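Reading time: 3 min

Part 4: Folding your Grirnix cloths

By now you've washed the cloths (Part 3, and if you skipped it, go back, they come out of the packet stiff as card). I fold mine in a batch once a week, and I've got it down to nearly 9 minutes with a cup of tea on the go. You don't need any gadgets for this, just a clear bit of table and a little patience the first time round.

What you want to end up with is a flat square that stands up on its edge in the Corkden drawer box, so you can see every colour at once and pull one out without the rest coming along for the ride.

1. Clear a stretch of table at least twice as wide as the cloth. A smooth, pale top is lovely for this because the cloth slides about easily and crumbs show up.

2. Drop the cloth in the middle and don't worry about how it lands. Find any two corners that share a side and pull them gently apart until that side is straight.

3. Lay it down and smooth from the middle outwards with the flat of your hand. I do the far side first, then the near one.

Note: if the cloth keeps springing back into creases, shake it out once and start again. Fighting it takes longer! 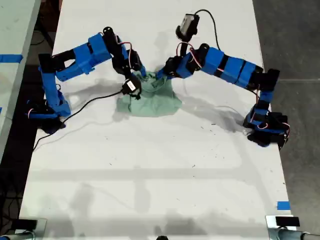
4. Bring the bottom edge up to meet the top edge. Line up the corners first and let the middle sort itself out.

5. Fold left over right, so you've got a quarter of what you started with. Run your hand along the fold.

6. Now fold it in thirds, like a letter. Try standing it on its edge. If it flops, your thirds are too loose, so open up the last fold and press it again.

Caution: don't iron the cloths to make them behave. I scorched a Magnusson one in February doing exactly that and the shiny patch never came out.

7. Pop it in the drawer box with the rounded fold facing up. Leave a finger's width spare at the end of the row, otherwise you'll be wrestling them out.

Note: the big Prudard tea towels are longer than the cloths, so at step 6 fold them in quarters instead. They'll be a bit fatter but they still fit (just).

If two people are folding, stand on opposite sides of the table and take a pair of corners each. My sister and I used to do sheets this way and it works just as well on small things, only you bump knuckles more.

Part 5 covers the drawer box dividers, including which way up they go. I got that wrong for months.

Related guides
Part 3: The first wash
Part 5: Fitting the dividers
Getting tea stains out of pale cotton
What to do with odd napkins

We use cookies to remember your settings and count visits. Accept | Manage choices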